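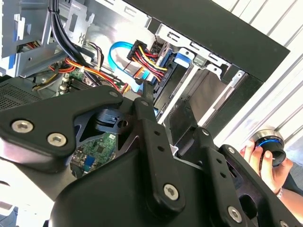 Offener Rechner in der Zerlegehalle, Zimau

Es gibt Leute, die fahren im Urlaub ans Meer. Ich bin am 4. April nach Zimau gefahren, um mir anzusehen, wie alte Computer auseinandergenommen werden. Der Verwertungshof Peixoto hatte zum Tag der offenen Tür geladen, der Eintritt war frei, die Bratwurst nicht.

Von Dillitberg aus nimmt man den Bus und steigt an einer Haltestelle aus, die »Gewerbepark Süd« heißt und aus einem Pfosten besteht. Von dort sind es 10 Minuten zu Fuß, immer an einem Zaun entlang. Am Tor bekam ich eine Warnweste in Größe XXL und einen Aufkleber mit der Besuchernummer 3497. Wo die übrigen 3496 Besucher geblieben waren, konnte mir an der Kasse niemand sagen.

Die Führung begann im Wareneingang, wo Geräte in Gitterboxen liegen und nach muffigem Keller riechen. 3000 Rechner im Monat gehen hier angeblich durch, die meisten aus Büros und Schulen. Unser Führer sprach das Wort »Fraktion« mit einer Zärtlichkeit aus, die ich sonst nur von Weinkennern kenne. Es gibt die Fraktion Stahlblech, die Fraktion Kabel, die Fraktion Leiterplatte und die Fraktion Sonstiges, über die er nicht so gern redete.

In der Zerlegehalle wurde es dann interessant. So ein Tower ist innen ja vor allem Blech und Luft. Oben sitzt der Laufwerkskäfig, silbern, abgekantet und voller rechteckiger Schlitze und kleiner Laschen, an denen sich Generationen von Hobbybastlern die Knöchel aufgeschürft haben. Daneben hängt ein Bündel dicker schwarzer Kabel, von einem kleinen schwarzen Binder zusammengehalten. Der Kabelbinder, so lernten wir, ist der natürliche Feind des Zerlegers. Man kneift ihn durch, und die Hälfte fliegt einem ins Hemd.

Dazu das feine Lochgitter für die Lüftung, das in der freien Wildbahn spätestens im Oktober nach dem Kauf mit Staub zuwächst. Und schließlich die grüne Hauptplatine mit ihren schwarzen Bausteinchen, um die es hier eigentlich geht. Kupfer ist drin, etwas Gold auch, aber so wenig, dass eine ältere Dame aus unserer Gruppe sichtlich das Interesse verlor. Auf der Platine klebte noch ein kleiner weißer Aufkleber. Ob der vor dem Schreddern ab muss, habe ich gefragt. Muss er nicht.

An einer Werkbank durfte man selbst schrauben. Ich habe für ein Netzteil drei Anläufe gebraucht, und ein Kind neben mir hat mir ungefragt erklärt, dass ich die falsche Schraube löse. Es hatte recht.

Zum Schluss gab es Kaffee in der Kantine und eine Tafel über den zweiten Standort in Divville, wo die Platinen weiterverarbeitet werden. Dorthin darf man nicht, Versicherung.

Wer hinwill: feste Schuhe, keine weißen Hosen. Der letzte Bus zurück fährt früher, als der Aushang behauptet. Ich bin dann gelaufen, die Weste hatte ich noch an.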